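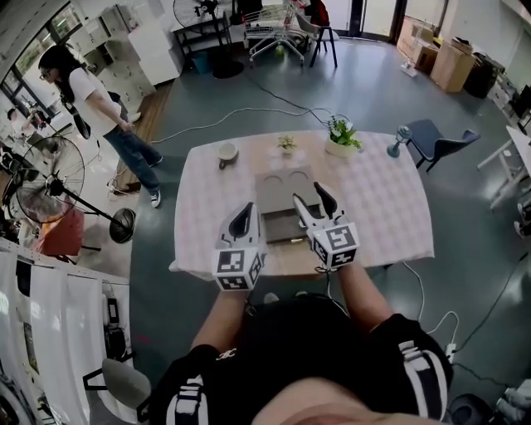
Plemlow Kids > Ask Us Anything > Kitchen Words

Why do so many tablecloths have checks?

To make cloth, a weaver stretches lots of threads up and down on a loom, and then passes more threads over and under them, side to side, back and forth, until your arms would be very tired indeed!

Now suppose some threads are pink and some are white, in stripes going both ways. Where pink crosses pink you get a strong pink square. White over white stays white. And where the two cross (this is my favorite bit) your eyes mix them into a paler pink. This kind of cloth is called gingham.

Try it with strips of colored paper, and ask a grown-up to help with the scissors.

Written by Subira Kariuki

More Kitchen Words
Why is a dozen twelve?
Who first used a fork?

Contact Plemlow Kids | Back to top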